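Cloth library opens for a second season in Weminholm

The cloth library in Weminholm has reopened at the Cellgate rooms, with 115 more pieces than it had when it closed for the winter. Members can borrow napkins, tea towels and small table squares for parties and village events, then bring them back washed and folded.

The scheme began last year after a street lunch on Clukum Lane got through nearly 1,000 paper napkins in an afternoon.

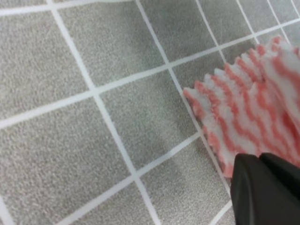

Borrowing is free for the first 3 weeks. After that a small charge goes towards soap and mending thread. Sets of up to 80 can be booked ahead, and larger orders need to be in by the end of the month before.

Most of the new stock came from Visser, the linen shop on the high street, which cleared its back room in May. Much of it is plain, and the odd pieces are being kept apart for people who only want one or two.
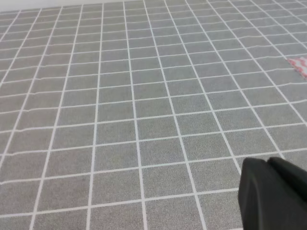
Returned cloths are laid flat and checked for stains and loose hems before they go back on the shelf. Anything past mending is cut up for dusters. Borrowers are asked not to iron over wax or use bleach on coloured cloth -- both caused losses last season. 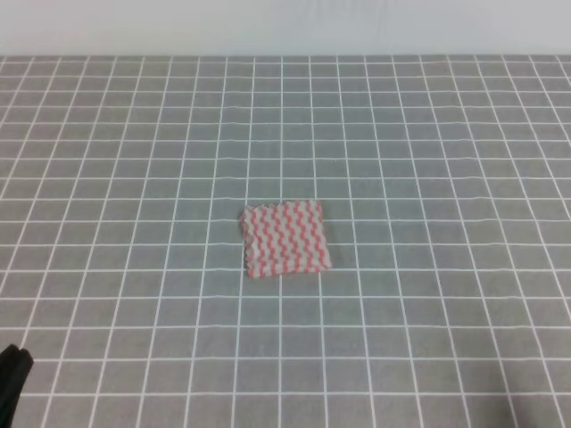 Weminholm Notes, news desk
10/06/2022

Small squares like the white one with wavy coral-red stripes are lent singly or in mixed bundles. The library is open in the mornings, and bookings can be made at the Cellgate front desk. Donations of clean cotton or linen are welcome, but there is no space at present for curtains or bedding.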